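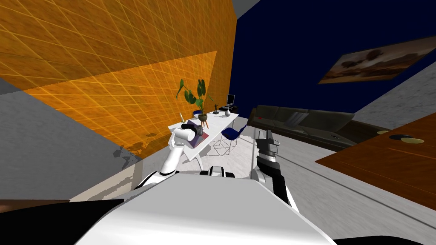 Fig. 14. Desk side of the room, orange wood-grain wall behind.

Section 6. Placing the Onia desk lamp and first-time setup

Read this before plugging anything in. Applies to the Onia table model and the Onia clamp model. For the floor model see the Trosier floor lamp booklet, different base, different fuse.

Before you start

Box contents: lamp head, lower arm, upper arm, base or clamp, power adapter, hex key, bag of screws. Spare screw in the bag, keep it. If the adapter is missing contact the Trosier parts desk and quote part 273. Don't use another adapter, even if the plug fits.

6.1 Picking the spot

1. Desk against a wall if you can. Leave a hand's width behind the base for the cord.
2. Writing with your right hand: lamp goes on the left. Left-handed, other way round.
3. Keep the head out of line with any screen. Glare gets worse in the evening, check again after dark.
4. Keep curtains and loose paper clear of the head.

Note: strong wall colors change how the light looks. Orange, red or dark wood finishes throw a warm cast onto paper. If you're matching paint or fabric, put a sheet of white card between lamp and wall and look again.

6.2 Fitting the base

1. Lay the base upside down on a towel.
2. Push the lower arm through the hole until it clicks.
3. Two long screws. Hex key. Snug, don't force.
4. Turn upright. Rock it gently. If it wobbles, go back to step 3.

Clamp model: open the jaw all the way first, slide over the desk edge, tighten by hand only. Rubber pads must be on both faces. Not for glass tops. Not for desks with a rounded front edge.

CAUTION: Do not clamp to a shelf that isn't fixed to the wall.

6.3 Arms and head

1. Loosen the middle knob a half turn.
2. Fit upper arm. Cord runs on the inside of the bend, not the outside.
3. Clip the cord into all the guides. Leave some slack at the joint or it will pull when you lower the arm.
4. Push the head on until the red line dissapears.
5. Tighten knob.

Arm drops by itself? Knob too loose. Arm creaks? Too tight, back off a little.

6.4 Power and brightness

1. Adapter into lamp first, then the wall outlet.
2. Touch the top of the head once. Light comes on at the lowest level.
3. Touch and hold to go brighter. Let go to stop.
4. Two quick taps, off.

Color setting is the slider under the head. Far left is warm, far right is daylight. Lamp remembers the last setting unless unplugged.

Idora timer plug: works, but set the lamp level first, then the timer. Do not use with a wall dimmer. Flickering on a dimmer is not a fault and is not covered.

CAUTION: Unplug before cleaning. Dry cloth only. No sprays near the vents.

6.5 Moving the lamp

Fold flat, tighten the knob, carry by the base. Never by the head. If the lamp has been in a cold car or garage let it stand indoors for an hour before you pluging it in.

6.6 If it doesn't light

- Outlet dead: try another lamp in it.
- Adapter light off: replace adapter.
- Adapter light on, lamp dark: reseat the head, see 6.3 step 4.
- Still nothing: Ranasinghe service form, back page. Include the serial number from under the base.

Bulb is not replaceable on lamps with a serial number above 2000. Older ones, see Section 9.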